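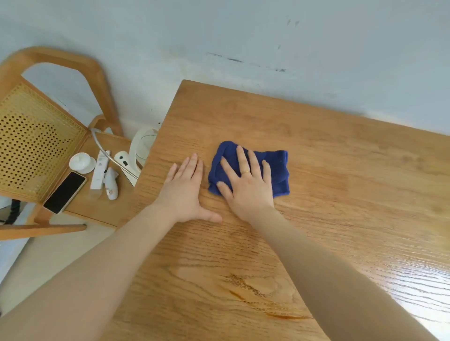

Can a robot learn to wipe a table from video of people doing it?
Partly: our arm now covers most of a table on its own after training on human clips, but it still does badly at the back edge.

That was the short version I gave at our group meeting in March. The longer one follows.

Posted May 18, 2022

The project is called Raudsepp, and it deals with one chore. We take first-person video of people wiping tables, track both hands in every clip, and turn the motion of the wiping hand into a path for the arm. No joysticks and no moving the arm by hand. Tarmo Kütt wrote the hand tracking and I did the training.

We used 80 clips for training and held back 20 for testing. Each clip is cut into short pieces, and the model learns to guess the next 2 seconds of hand motion from what the camera sees. The arm then follows that guess, with a force limit so it can't push too hard.

My first version threw away the left hand. It mostly stays put, so I took it for noise. When I put it back in as an input, the paths got smoother. My guess is that the resting hand tells the model where the body is leaning – but I haven't tested that yet.

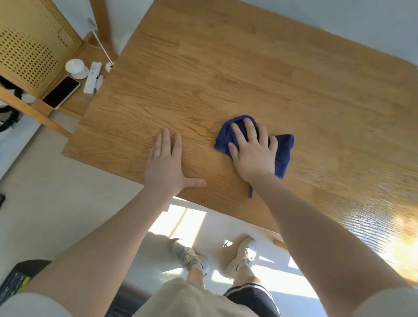
Wiping with the right hand, left hand flat on the table.

The cloth was harder than the hands. It changes shape all the time, and our tracker, Vurkum, wants things that keep their shape. I gave up on tracking the folds and kept only a rough outline of the fabric. Dark blue on light oak helps a lot with that. Glare does not. Where sunlight washes out the wood, the table outline drifts, and the path drifts with it.

Then there is the edge where the table meets the wall. People slow down and change the angle of the wrist there. The model slows down too late, and the arm hits the force limit and stops. In 5 of the test runs it never finished the last strip.
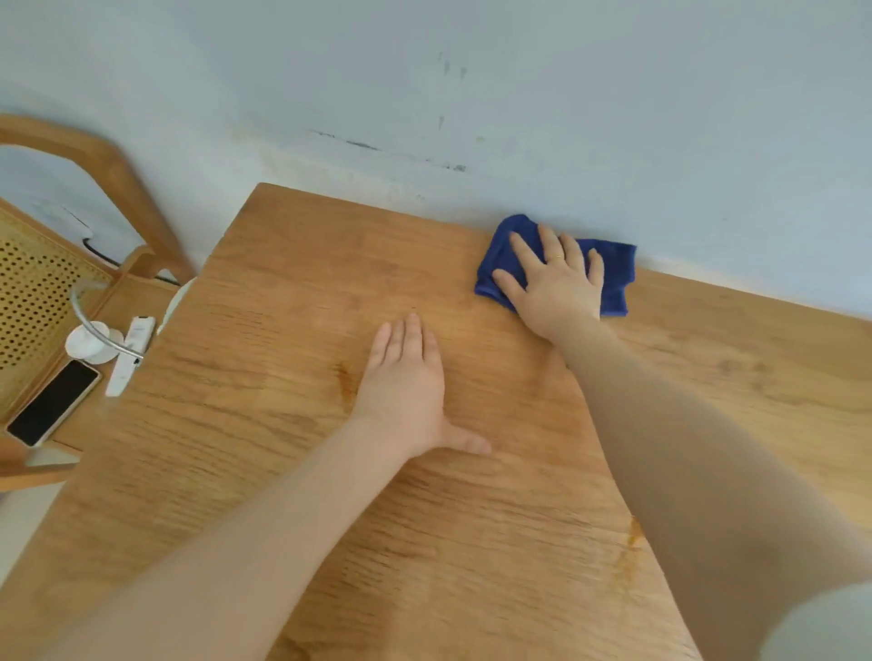
Nayara Vieira thinks the fix is more edge footage and no change to the model at all, as the middle of the table takes up most of every clip and the edge gets a few strokes at the end. She may be right. I had been planning to add a separate contact signal, and that is a lot more work.

So the next step is the cheap one: weight the edge strokes higher, train again, and run the same test set. If the arm still stalls at the wall I'll go back to the contact signal. I also want to try the model on a darker table, where the outline of the cloth will be much harder to find.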